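Ticket 221
Subject: spa credit not applying at checkout, Karness resort packages
Opened by: Beatrice Ndung'u, front desk
Assigned: Apinya Tanasarn
Status: open, workaround in place

2024-07-31, first note
Guest booked the Mitamell two-night package, incl. massage and athletic club access. Spa credit shows on the reservation but not on the folio. Desk had to take it off by hand. Same thing with the next guest. Both booked through the web, not phone.

Tried so far:
- logged out / in, no change
- re-sent reservation from Cenari to the spa system. Credit comes over as 0
- made a test booking by phone. Credit fine, full 400
- checked rate code. Web one has an old suffix from the November promo, phone one doesnt

So probably the suffix. Asked Aoun support to confirm, waiting. 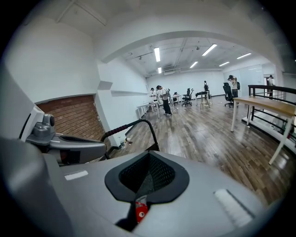 Office, white walls and ceiling.

Apinya, second note
Aoun replied. They say the suffix is read as a diferent package, one with no spa part. They can map it on their side but want the list of affected bookings first. Pulled it: 16 web bookings, 2 already checked out. Those two need refunds, Beatrice has the folios.

Workaround for the desk until mapped: open the reservation, change rate code to the phone version, save, re-send. Do NOT edit the room rate, it wipes the club access and you have to add it back. Did that once, took ages.

Beatrice, third note
Workaround ok on the first few. One guest added a facial at the spa and the credit went to that instead of the massage. Leave it or fix? Total is the same either way.

Apinya
Leave it. List sent to Aoun. Keep ticket open till the mapping is in and we've run a web test booking.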